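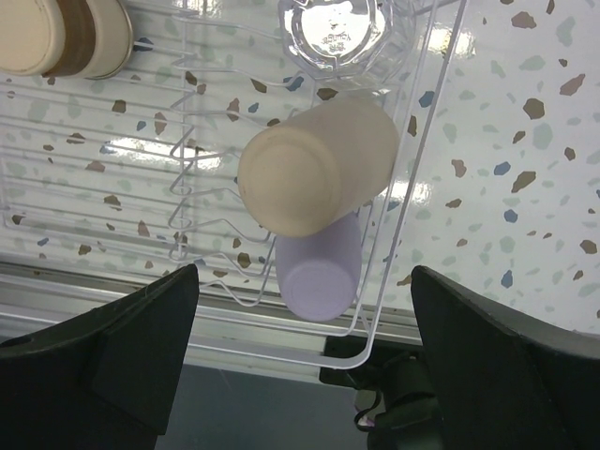
Page last changed: March

Chapter 14
Choosing What to Pick Up
Shuzhen Zou

By now you have a camera that is calibrated, an arm that goes where it is told, and (I hope) a little patience left over from the chapter on timing. We can start asking our software to make up its own mind, and the job I have picked for it is one that most of us do every evening while thinking of something else altogether: taking cups out of a dish rack.

I am very fond of this job as a teaching problem, and have come back to it year after year, partly for the cups but mainly for the rack. A wire rack is mostly gaps. Ask a depth camera how far away it is and you will get the wire in one spot, the worktop in the next, and quite often nothing at all where the surface is shiny. Then you add a clear plastic cup, lying on its side among the prongs, and the poor depth map gives up on that as well! Have a look at the picture that opens the chapter and try to decide, just by eye, where you would want the fingers to close on the lavender cup that lies partly under the beige one. You will probably find that you want to move the beige one first, and that small thought, so quick you hardly notice having it, is what we shall spend the next 2 sections turning into code.

We shall work with the Tutura tools as before, and hand our results to the Sekard planner, which you met when we were moving blocks. Blocks were kind to us. They had flat sides, and they stayed apart, so we could get away with finding every object first and planning afterwards, as two tidy steps. With cups in a rack the steps lean on each other a good deal more. Whether a cup can be reached depends on which prongs stand beside it, and whether we trust its outline depends on what is lying across it.
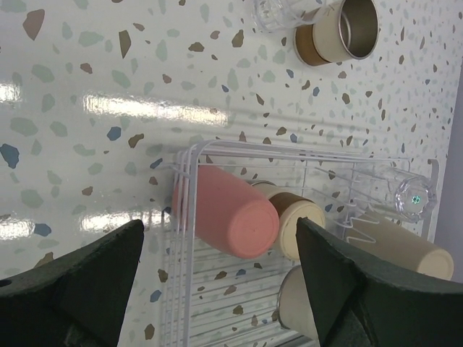 Figure 14.1. The rack from the wrist camera, with the pink cup between the fingers and strong glare on the speckled worktop.

Notice the bright streaks in Figure 14.1. A simple edge finder is likely to be very pleased with those, and with the speckles too, so our first program will propose a great many cups that are not there. Please don't be disheartened by this. We let it suggest up to 1,000 grasps and then throw most of them away, and the throwing away - scoring, checking for wires, checking the path of both fingers - is where the interesting work lies.

There is one more difficulty, and it arrives late, just when you feel safe. As the wrist comes in close, the camera sees less and less of the rack, and things that were neatly outlined from above become large soft patches of colour at the side of the view.
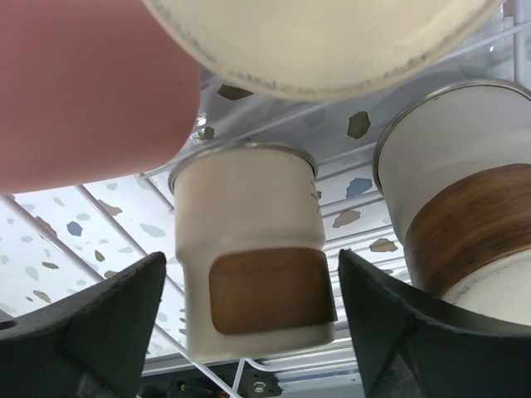

Figure 14.2. A close view. The middle cup lies in the gap between the fingers, its neighbour runs out of view on the right, and the pink shape at upper left is badly blurred.

For this reason our program keeps a memory of the wider view and brings it up to date every 100 milliseconds, giving less weight to anything it can no longer see properly. How much less is a matter of taste as well as arithmetic, and you will be asked to defend your own choice in the exercises.

Before you read on, open the practice folder that came with Chapter 13 and make sure the camera viewer still starts. Section 14.1 begins with a single cup and no rack at all.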